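Brunner Building — Kitchen Users' Meeting
Minutes, 2/14/25

Present: six from Gimeo and Wetora combined, plus one for the building. Minutes of the last meeting were accepted, with the note that the item about mugs is still open.

1. Table and refrigerator
Wetora asked again for the white table to be moved away from the refrigerator. Gimeo pointed out that it was moved in the fall, at Wetora's request, and that the same complaint came back within weeks. The building's position is that there is enough room to open the lower compartment. Several people doubted this had been tried at lunchtime.
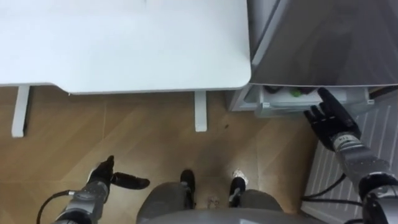 Table corner and refrigerator, lower compartment open.

A shift of 6 inches to the left was proposed. It was asked what 6 inches would fix. No clear answer. Agreed to try it until March, with tape on the floor so that any drift can be settled without another discussion.

2. Replacement table
Zimex has quoted 96 dollars for a smaller table, delivery not included. The meeting was not convinced. The present one wipes clean and seats enough people — a smaller one would mean more eating at desks, and the crumbs that go with it. Quote declined for now.

3. Refrigerator clear-out
The Friday clear-out is supposed to take 15 minutes. Those who have done it put it at around 90. Gimeo suggested labels. Labels were also suggested last year, and the roll is still in the drawer, unopened. Wetora will put the roll on the table and report back on whether any get used.

4. Other business
Mugs: carried over.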